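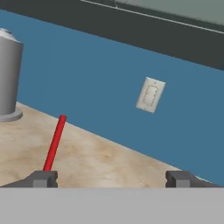
Red rod near the left side, with the tabletop beyond.

Kitchen Acids and Polished Stone: A Study of Surface Marking on Marble and Granite

By Sofia Zacharopoulos and Bahman Ansari
Nov 11, 2022

Abstract

This report presents the results of a student project on the marking of polished stone by common kitchen liquids. Offcuts of marble and granite were exposed to four liquids found in most homes, and changes in the surface were recorded by eye and by touch. Marble was dulled by vinegar and by lemon juice, even after short contact. Granite showed no loss of polish under the same treatment. A penetrating sealer slowed the staining of marble by coffee but gave it no clear protection against acid. The report closes with advice on daily care and a statement of the limits of the work.

Background

Stone has been used for kitchen work surfaces for a very long time, and the reasons are practical. It is hard, it stays cool, and a well-kept slab may outlast the cabinets beneath it. Buyers, however, often treat all stone as one material. Marina Karras, who cuts and fits counters for the Vrettos stone yard, told the authors that most complaints she receives in the first year concern pale rings on marble, and that customers nearly always describe these rings as stains.

The distinction between a stain and an etch is central to this report. A stain forms when a colored liquid enters the pores of the stone and leaves pigment behind. An etch forms when an acid dissolves a thin layer of the surface itself. Marble is composed mainly of calcite, a form of calcium carbonate, which reacts with acid and gives off carbon dioxide. Granite is composed mainly of quartz and feldspar, and these minerals are little affected by the weak acids used in cooking. An etch cannot be washed away. The polish is gone from that spot and must be restored by grinding or by a polishing compound.

The project was completed under the Fasten program for second-year students at Gronico Technical College. Efthymia Liapis served as faculty advisor.

Materials and Method

The marble and granite pieces were supplied as offcuts by the Vrettos yard. All had a factory polish. Each piece was washed with a mild dish soap, rinsed with distilled water and left to dry overnight before testing. Half of the marble pieces were then treated with Flulia, a penetrating sealer, applied with a cotton cloth according to the directions on the label.

The liquids chosen were white vinegar, fresh lemon juice, black coffee and olive oil. Drops were placed with a pipette at marked positions and covered with a watch glass to limit drying. Contact times were short, medium and overnight. After each period the liquid was blotted, the spot was rinsed, and the piece was set under a desk lamp placed low at one side. Low-angle light proved far more useful than overhead light, as a faint etch is almost invisible from directly above.

Each spot was graded by both authors separately, without discussion, on a scale from no change to severe change. Where the grades did not agree, Chrysanthi Lazaridis, a fellow student who had not taken part in the application of the liquids, was asked to make a third reading.

Results: Marble

Unsealed marble lost its polish wherever vinegar or lemon juice had rested. The shortest contact produced a faint matte spot with a soft edge. Longer contact produced a well-defined ring that could be felt with a fingertip. Lemon juice gave slightly stronger marks than vinegar, although the difference was small and the readers did not always agree on it.

Coffee caused a light brown tint after the overnight period. The tint was reduced by a baking soda poultice but was not fully removed. Coffee is also mildly acidic, and some dulling was suspected beneath the tint. The method did not allow the two effects to be separated. Olive oil left a darker patch, which faded over the following days and could no longer be found at the final reading.

On sealed marble, the coffee tint was much weaker and the oil patch did not appear. The acid marks, by contrast, were graded the same as those on unsealed pieces in nearly every case. This result agrees with what Ms. Karras had told the authors in advance -- a sealer of this type fills the pores and leaves the calcite at the surface open to attack.

Results: Granite

No loss of polish was found on granite with any of the liquids. Olive oil left a slight darkening on the lighter pieces. One granite piece carried a small chip along its edge from cutting, and oil traveled further there than elsewhere. That reading was left out of the summary. 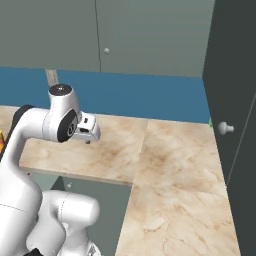
The choice of stone should follow from how a kitchen is used. Households that cook often with citrus, wine, tomatoes or vinegar will place acid on the counter almost every day, and even careful wiping leaves some contact. A marble countertop such as the one shown here would call for boards under cut fruit and trays under bottles, along with a plain soap for washing in place of any vinegar-based spray. Owners who are content to see the surface turn gradually matte may find such measures unnecessary. A honed finish, which has no gloss to lose, also makes individual marks less noticeable, although the acid acts on it in the same way.

Advice for Owners

Spills of juice, wine or vinegar should be blotted at once and the area rinsed with water. Wiping spreads the liquid and enlarges the mark. Products sold for removing lime scale should be kept away from marble entirely, as lime scale and marble are largely the same substance. Sealer should be renewed when a drop of water no longer beads on the surface. Deep etches are best left to a stone fitter.

Limits of the Study

The offcuts came from a single yard, and the marble was of one type. Grading by eye depends on the reader, and a gloss meter was not available to the authors. Heat, abrasion and repeated light exposure were not examined -- in a working kitchen these occur together. The authors recommend that a later group repeat the acid tests on honed pieces and continue them through May, so that wear over a full school year can be recorded.

Acknowledgments

The authors thank Efthymia Liapis for her guidance, Chrysanthi Lazaridis for the third readings, and Marina Karras for the offcuts and for her time.

Related reports
Poultice Recipes for Oil Stains on Limestone
Hard Water and the Life of Kitchen Faucets
Comparing Finishes on Butcher Block
Grout Color Change in Shared Bathrooms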